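Marker plate drift, left gripper
Jan 9, 2026
Filed under: faults

I lost 168 takes this week to a screw. I'm writing it up while I still have the numbers in front of me, and so Candela Aguirre can stop asking me in the hallway.

The job is cup handling with two hand-held grippers, one per hand. Each gripper has a triangular plate on it for tracking, and the plate gives us the position of the jaws.
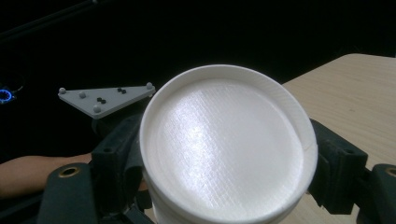
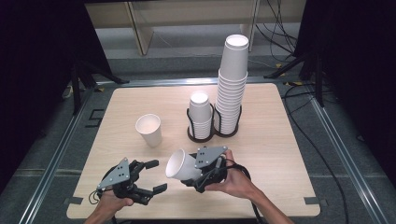
The fault showed up as a replay error. Leszek Krajewska ran a batch through Onden, our playback tool, and the left jaws closed 10 mm short of the cup. The right side was fine. The error was not constant either. It grew over the session, then dropped back, then grew again, and for a while that made me suspect the time sync.

What I checked, in the order I checked it:

Time sync between the two grippers. Offset within tolerance, no drift.

Camera calibration. Redone twice. Same result both times, so that cost me most of an afternoon.

Jaw encoder. Opened and closed the left gripper 100 times against a gauge block. Repeatable.

Plate to body. Held the body in a vise and pushed on the corner of the plate with one finger. It moved.

One of the screws between the plate bracket and the body had backed out far enough to let the plate rock. The tracker still saw a perfectly good rigid plate, so it raised no warning. It was reporting the plate correctly. The plate was just no longer where the model said it was in relation to the jaws. When the operator changed grip, the plate tipped the other way and the error shrank, which explains the sawtooth in the plots.

I should have started with the finger. Halina Zieliński pointed out that I wrote that exact check into our setup sheet last March and then took it out to save space.

The repair was a new screw, medium-strength threadlocker, and a paint line across the head. The right gripper got the same treatment. After that I remeasured the plate-to-jaw transform on both and reran the replay, and the left jaws landed where they should.

Out of 1723 takes in the set, the 168 are flagged and will not be used. I looked at correcting them after the fact, but with the plate rocking there is no single offset to apply.

The check is back on the sheet, line two. I still need to find out whether the spare body from Clurport uses the same screw length.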